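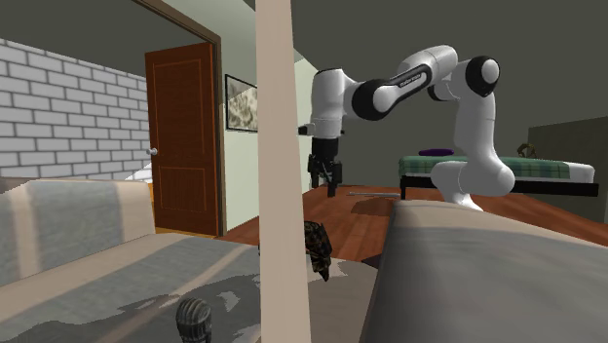 Fig. 1. Simulated bedroom with a sofa in the right foreground. Note the soft shadow on the floor.

Week 4: Light and shade in small rooms

Welcome back! Last week was all about measuring, and thank you for sticking with the tape measures. This week we get to the part of the course I look forward to most, the way light changes what a room feels like without a single wall being moved.

Daylight first. A north-facing room gets a cool, even light for most of the day, lovely for reading or drawing but a bit flat in winter. A south-facing room has strong sun and strong shadows, and they travel. Stand in one at 9 in the morning and again at 3 in the afternoon and you may as well be in two different rooms. Please do try this at home before the next session (June is ideal, the days are so long).

Some words we will use a lot:

Ambient light – the general light that fills a room. It may come from a window, a ceiling fitting or light bouncing off pale walls.
Task light – light aimed at a job, such as a desk lamp.
Accent light – light that picks something out, a picture or a shelf.
Contact shadow – the darker patch where an object meets the surface it stands on. Take it away in a drawing and your chair will float!

Hard and soft shadows. A small source, or one a long way off like the sun, gives a crisp edge. A large source close by gives a blurry one. An overcast sky is the biggest soft light there is, and it costs nothing. Hold your hand over white paper under a bare bulb, then put a sheet of tracing paper between the two and watch the edge melt. I have done this every year and still enjoy it.

Lux and lumens. Lumens tell you how much light a lamp gives out. Lux tells you how much lands on a surface, one lux being one lumen per square metre. So 1,000 lumens spread evenly over 10 square metres gives 100 lux, fine for a bedroom and rather dim for sewing.

Exercise for the Stilton Room group
Choose a corner of a room you know well. Draw it twice in soft pencil, once by daylight and once by lamplight, keeping the furniture where it is. Mark the light source with a small arrow. Leave the colour out for now, we come to that in week 5.

Reading: the Butolance course reader, chapter on windows, and the Lemix paint chart for the section on pale walls. Bring both.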